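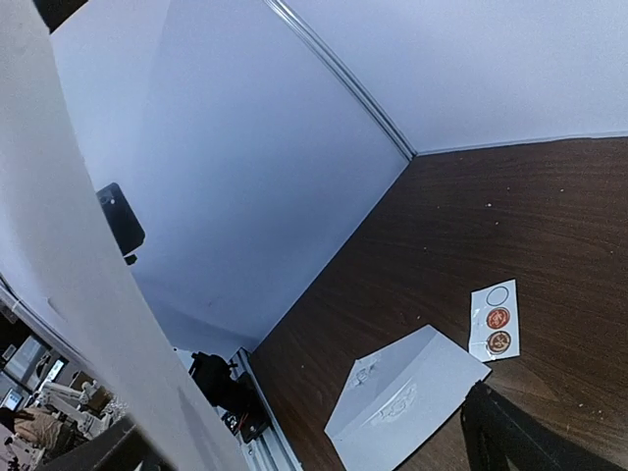 White panels, silver rail, dark wood-grain top

Penel 21 Grappling Gloves

I've been rolling and sparring in these since September, and I'm on my second pair only because my training partner Babita Dwivedi walked off with the first (she says they fit her better, fine). The palm is open, the knuckle pad is thin enough to sneak a hand under a chin, and the wrist strap wraps twice — you'll want that if you punch as sloppily as I do.

Sizing runs small. I wear a medium in everything else and took the large. Give them more than 100 rounds before you judge the thumb seam, it starts out stiff!

Weight: 309 g the pair, size large
Closure: double wrap strap
Colors: black, sand
Not approved for amateur bouts, so ask your promoter what you need

Hand wash cold, hang them open. Questions about sizes go to Eduard Rusnák at the Zelenák shop desk.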